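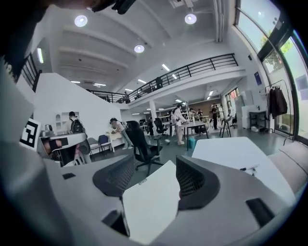 Figure 4. View from the wrist camera of the hand-held gripper, with the two finger pads and the fiducial marker at the left.

4 Preparing a recording session

This section explains how to prepare the Diltau hand-held gripper for recording demonstrations, and how to check the first recordings before you continue. It is assumed that the gripper is already assembled (section 2) and that the camera has its lens calibration file (section 3). The procedure is the same one we used for the Waltasero experiments, so if you follow it your results can be compared with ours.

4.1 Choosing the room

The position of the gripper is calculated from the camera pictures together with the motion sensor. For this reason the room behind the gripper is as important as the object in front of it. Large open rooms work well when they contain many fixed edges and corners. In Figure 4 the railing of the mezzanine, the beams of the ceiling and the frames of the windows all give good points for tracking.

People may be present and may work as usual. In our tests in Willville the mapping rejected most points on moving persons without any special setting. It is a different matter when a person walks very near to the lens and covers more than half of the view. Then the tracking may be lost.

Note: Windows are useful for their frames, but the light from them changes during the day. Make the map and the demonstrations in the same part of the day if you can.

4.2 Checking the gripper

1. Wipe both finger pads with a dry cloth. The mesh surface collects dust and paper fibres, and the grip becomes weaker.

2. Close the fingers completely and open them again, five times. The movement should be even. If one finger stops before the other, go back to section 2.6.

3. Switch on the camera and look at the preview. Both pads must be visible in the lower part of the view, one at each side.

4. Check that the square fiducial marker is visible. A small tilt is allowed. All four corners must be inside the view – if a corner is missing, the marker is not detected at all.

5. Lock the exposure. The upper limit for the gain is 800. With a higher value the noise disturbs the detection of the marker.

Caution: Do not touch the lens mount after step 3. A turn which you can hardly feel is enough to make the calibration file wrong, and the error is only discovered when the whole session has been processed.

4.3 Making the map

6. Stand at the place where the demonstrations will be done. Hold the gripper with the fingers open and start a new recording of type MAP.

7. Move the gripper slowly from left to right, then up and down, and then in a wide circle over the table. Continue for 60 seconds. Avoid turning on the spot without moving, as this gives no information about distance.

8. Return to the starting position and stop the recording.

9. Run the mapping program. It reports the part of the pictures which could be placed in the map. If it reports less than 71 per cent, delete the map and repeat from step 6, with slower movement.

4.4 Recording demonstrations

10. Start a recording of type DEMO. Hold the gripper still for 2 seconds so that the program can find its place in the map.

11. Do the task once, at a natural speed, and stop the recording. One recording must contain one demonstration only.

12. Bring the objects to a new starting arrangement and repeat.

Note: Thin flat objects, such as paper and card, need more care than solid ones. A sheet between the fingers can hide a part of the background, and if it is white it can also make the automatic exposure darker. This is one more reason to do step 5. Hold the sheet low if the task allows it.

4.5 What the check on the map changes

In the first version of the method there was no limit in step 9, and all maps were accepted. Jamila Mondal compared the two versions on a paper placing task, with the same operators and the same Miettinen arm for the playback. The policies trained on the checked maps placed the sheet more accurately, although they had fewer demonstrations to learn from. The difference was clearest near the edge of the table. We did not study whether a stricter limit would help further, and the value can be changed in the settings file under map_accept.

If the processed trajectories show sudden jumps, first look at the marker detection and only after that at the map. The procedure for this is in section 6.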